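Against the Lifetime Finish
Griet Dewulf
2019-09-18

Furniture makers have settled on the word "lifetime" for their hard surface coatings. I think it is the wrong target for a table, and that buyers should ask for a finish they can repair.

A film finish, such as a two-part polyurethane, sits on top of the wood. It resists water, alcohol and most cleaners. Its weakness is local damage. Once a scratch goes through the film, a new coat does not melt into the old one, and the edge of the patch stays visible. The usual remedy is to sand the entire top. On a veneered top that may be possible once, sometimes never.
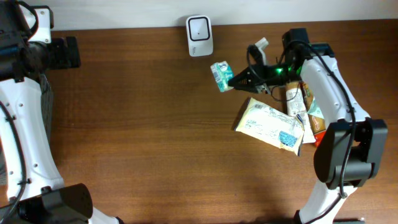

An oil or hardwax finish has the opposite profile. It marks sooner. A wet glass left overnight will usually leave a ring. But the ring can be rubbed out with a fine pad and a little fresh oil, and the work stays within the damaged area. The owner needs no spray booth and no training.

The trade compares the two by test results. The Hestano catalog gives its lacquered top 1148 rub cycles before visible wear and its oiled top 444. Read alone, those figures settle the matter. They say nothing about what happens at cycle 1149, when one top needs a rag and the other needs a workshop. A rating that stops at first wear measures half of the product's life.

Price is the common objection. Fusitz charges the same for both finishes, so the difference lies in upkeep. My own oiled table takes one coat every October, and the job uses 2 rags and less than an hour.
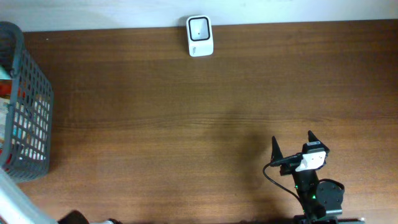
There are places where film is correct. A lab bench or a restaurant table gets solvent, heat and constant wiping, and is replaced on a schedule anyway. A household table is seldom replaced on any schedule.

Makers could fix most of this on the label. State the finish type, the thickness of the veneer, and whether a spot repair is possible. Cunell already prints the first two. The third would cost one more line of type.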